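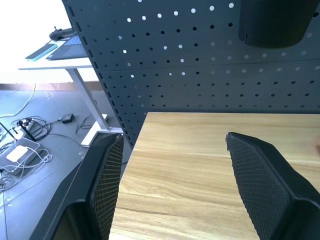 View from the wrist camera, Dendley fingers fitted, jaws open.

Dendley gripper kit: anyone else bought one?
Forum: Small Arms and Grippers

hnat_n
May 8, 2023

The picture is from my bench. I've had the Dendley finger kit since April and have enough of an opinion now to annoy people with it.

For those who haven't seen the listing: you get the two black fingers, the patterned grip pads already stuck on, a bracket for the wrist camera and a sheet of instructions in a type size meant for ants. £99 plus postage. The fingers are a decent matt black and don't throw glare back into the camera, which my old shiny ones did from morning till night.

Good: the pads. I've picked up wooden blocks, a glue stick, socks and a full mug, and the diamond pattern holds the lot.

Less good: the bracket. Two screws, both of them where a screwdriver can't go unless you take the left finger off first. The sheet mentions this after the step where you fit the left finger.

Would I buy it again? Probably, while complaining.

briggs_bench

Ninety-nine quid for two fingers. I've got ten and they came free.

More seriously, how are the pads wearing? My first set went smooth at the tips inside a month and Dendley wanted £7 a pair for new ones.

hnat_n

Mine still look crisp. I'm not running it all day though, an hour or so in the evening. Which first set, the ones with the ribbed pads? Those were rubbish. I think they changed the glue as well.

Leopold H

I'm going to disagree about the camera bracket. The screws are awkward, granted, but you fit it once. What you get for it is both fingertips in view the whole time, as in your picture, and that's worth a bit of swearing. On the Grenduvdale kit the camera sits so far over that one finger hides whatever you are trying to pick up. I spent a week convinced my arm was drunk.

finham_roksolana

Fitting it once assumes you never change the pads. To change the pads you take the fingers off. To put them back properly you loosen the bracket. So it's every time, Leopold.

(Hnat is my brother. I have also had to listen to this in person.)

Leopold H

You can leave the bracket alone if you slide the finger on at a slant. Loosen the grub screw, tip it in from the outside, straighten it, tighten. I've done it 60 times, and I know that because I keep a log, and yes, I know how that sounds.

finham_roksolana

Tried it just now. It goes in at a slant and then stays at a slant.

briggs_bench

Mine did that too. There's a burr on the inside of the slot. Two strokes with a needle file and it drops in. You could argue that a £99 kit might arrive with the burr already removed, and I did argue that, by email, and got a very polite answer about hand finishing.

Antonina

Am I the only one looking at the pegboard? Hnat, is that perforated sheet steel, and does it bother your vision software? I had a white one with light coming through the holes and my setup decided every hole was a small bright object worth picking up. It went for them one at a time. Very dedicated.

hnat_n

Came with the bench, I've never put a magnet to it. No trouble with the lower part, where the holes are dark. Up top, where the light comes through, it gets confused if I tilt the wrist too far back, so I don't. A sheet of card would fix it and I've been meaning to do that for a good while.

Antonina

Card works. Matt card. I used the glossy sort and gave it a whole new hobby.

demyd_m

Thinking of buying but my arm is the smaller type with the narrow wrist plate. The listing says "fits most arms", which covers a lot of ground. Does anyone know the weight? Mine starts to sag at about 400 grams.

hnat_n

Kitchen scales say 210 with the bracket and screws, without the camera. Narrow plate I can't help with, mine's the wide one.

Leopold H

Narrow plate needs the adapter, sold separately. It's on the second page of the shop, under "Other", next to the mugs.

demyd_m

How much is the adapter?

Leopold H

£18.

briggs_bench

And the mug?

Leopold H

£12. It's a good mug.

finham_roksolana

Update on the slant thing. Filed the burr, it went straight in, bracket untouched. I withdraw about half of what I said. The ant-sized instructions I stand by.

demyd_m

Ordered the kit and the adapter. Will post when they turn up. Does anyone have a needle file they'd recommend?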